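Filed under: Home & Property

Brirnthorpe's "furnished" apartments may be less furnished than they sound

Renters looking at the new Ternent building in Brirnthorpe are being promised a home they can move into with one suitcase. The lease, which was posted on the developer's website this month, promises rather less.

The brochure uses the word "furnished" on nearly every page. The lease uses it once, in the heading of a schedule near the back. Under that heading is a list of what a one-bedroom tenant gets: a bed, a table, two chairs and storage "of a type chosen by the landlord." There is no couch on the list. There are no curtains or blinds either, and the lease says tenants may not put up their own without written consent.

For this, Ternent wants a furniture fee of $2,000, paid up front and on top of the deposit. The fee is not refundable. It also does not buy anything. The furniture stays with the landlord, and a tenant who leaves after 12 months pays the same as one who stays for 5 years.

Ternent says the fee covers "provision, upkeep and renewal" of the items. Asked how often a bed or a table would be renewed, the company said this would depend on condition. Asked who decides on condition, it said the building manager.

None of this is against the rules in Brirnthorpe. The town has no definition of a furnished rental, and landlords can call a place furnished if there is a chair in it. Neighboring Mahama does have one. Its housing code lists what has to be in the unit on the day the keys are handed over, down to a lamp in each room, and a landlord who falls short has to knock the difference off the rent. The Brirnthorpe council talked about copying the Mahama code last September and then let the matter drop.

The developer also makes a good deal of its supplier, Zorar, whose pieces are described as "built for life." The warranty on them runs four years. That may be perfectly normal for rental furniture, but it is an odd length for a life.

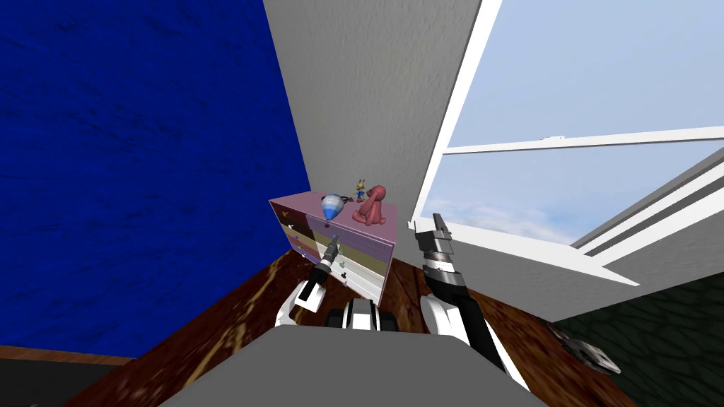 Page last changed: 4/30/25

Computer-made rooms are a poor guide to real ones in any case. A small chest of drawers in the corner and a big window with clouds in it can make almost any floor plan look generous, and a deep blue wall costs nothing to paint on a screen. Ternent has not yet opened a finished unit for viewing. It says one will be ready "in the coming weeks," a phrase it has used before.

People who want to sign now can still ask for a few things in writing — a full list of the furniture by room, the date it goes in, and what happens to the fee if some of it is missing. The company said it would consider such requests case by case. It would not say whether it has agreed to any.

Applications for the first units are open. The application fee is separate and is not refundable either.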